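Thread: Teleop demos for cord packing, how many before it's worth training?

jdewan
Posted Sun 4 August
Two arms, parallel setup, leader arms on the operator side. Task is power cord into cardboard box, then close the lid. I have 90 demos from one operator. The policy reaches fine, then stalls at the lid. Do I need more data or different data?

zonby_k
More. We stopped seeing stalls on a similar task at 4,000 episodes. Anything under that is noise.

nbepari
Disagree with zonby_k. Check your pauses first. If the operator waits before the lid, the policy learns to wait. I trimmed idle steps from 19 episodes and retrained, and the difference was obvious.

jdewan
Bench for reference. Green cloth clipped down at the back, cord coiled in the box.
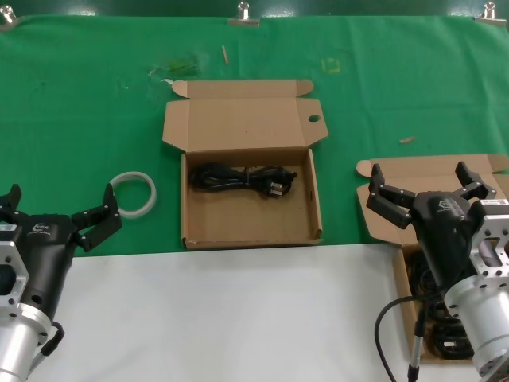

lorkuna
Can you mix hand-guided demos with remote ones in the same set?

nbepari
Only if the recorded actions mean the same thing in both. Hand guiding logs where the arm went. Teleop logs where it was told to go, and under load those two drift apart. Convert one or train separately.

zonby_k
We mixed them without converting. Worked.

nbepari
At what stiffness? On a soft controller you'd see the gap at contact, right where the lid is.

zonby_k
Stiff. Fair point, but I still say collect more.

jdewan
Trimmed the pauses last night. Retraining now with 4 seeds. Also adding a second operator, Dissanayake, who closes lids faster than I do. Will post the curves.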